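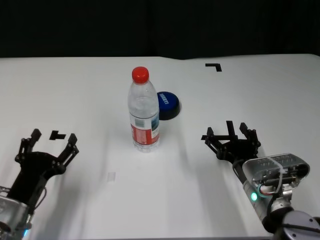
Red cap, round blue thing, white surface. As desks go, it's tidy.

Two Things on a White Table
By Ghada Tarawneh

I have been writing the desk objects column at Drisell long enough to distrust any item that claims to improve a working day. Bottled water claims it with a nice view on the label. Push buttons with a word printed on top claim it with the word. Put one of each on a white surface against black and they start to look important, which is what white surfaces and black backgrounds are for.

Horácio Mendes, who edits these pages, is fonder of novelty buttons than I am. He kept a Tustura one beside his phone for 3 years and says it cheered him up. I sat across from him for most of that time and remember it differently. He still owes me an opinion on the Drilus paperweights, too, and I expect he'll like them.

The button

My problem with a big domed button is that the shape promises something. Everything about it asks for the flat of your hand. Then you press it and whatever was wrong with your afternoon is still wrong. I paid 20 dollars for one in March, as a gift, and it was back on my own shelf before summer (my sister is polite but she isn't sentimental).

I will say that blue is a better choice than most. It doesn't look like an alarm, and a visitor might leave it alone for a minute or two.
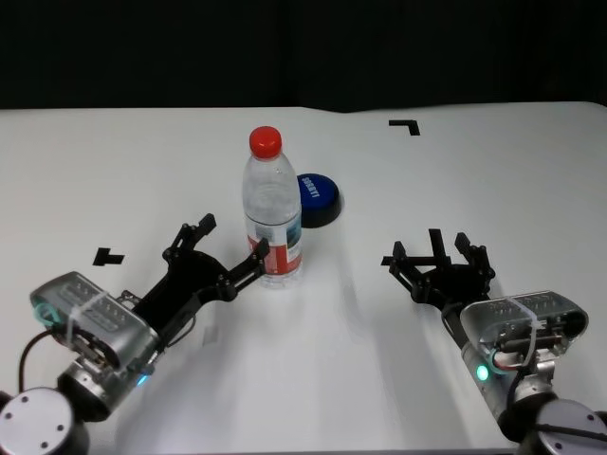

The bottle wins the front spot. The button's white lettering runs at a slant behind it.

Some readers will say a bottle of water isn't a desk object. It is on every desk I've ever been given. It gets in front of things, just as it does with the button, and if you knock it with your elbow it becomes the only object that matters. I would keep it well away from anything with a battery in it, and I'd do that before worrying about whether the colors go together.

The label

I'm not against a lake. I only notice how many bottles have one, or a mountain, or a glacier if they're charging more. The picture gets the good part of the label and the small type goes underneath, where you need to pick the thing up and turn it to follow a sentence to its end. I have tried reading a whole water label at lunch. I gave up somewhere in the tiny print and was no better informed about the water.

Guo, a reader who writes in whenever I'm rude about packaging, thinks the lake picture is the most honest thing on a bottle because at least it tells you where to look on a map. Maybe. A photo of a lake tells me somebody had a camera and a clear day.

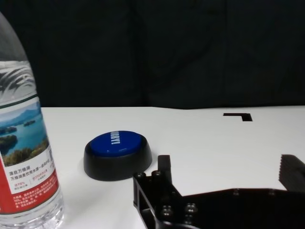 Blue water, a wooded island and hazy hills, with 源自万绿湖 ("from Wanlü Lake") printed below.

It's a pleasant picture all the same. The green stripe along the top is a decent touch, and the red band at the bottom stops the whole label from floating off into spa territory. I'd still rather have type I could read without my glasses.

From close up, what I mostly see in the button is base. These things always carry a lot of black plastic for the amount of button you get, and the sloping sides take up desk that could have held a coffee.

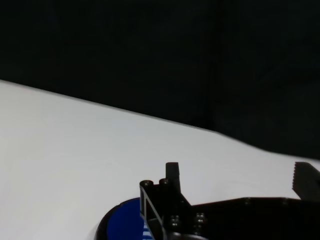
Worth the space?

The bottle, yes, until it's finished. The button I remain unconvinced by. With its rim and its flat blue face it could pass for a coaster from some angles, and I would have more use for a coaster. Horácio wants it noted that he disagrees. Letters on either side are welcome, though if yours is from someone who sells buttons I would like you to say so.

Filed under: Desk Objects, Small Complaints, Galleries

Recent galleries
Staplers I Have Not Replaced
The Tustura Pen Tray, One Year In
Drilus Paperweights: Heavy, At Least
Mugs With Advice on Them

Drisell – Contact the desk – Last updated 7th July – Back to top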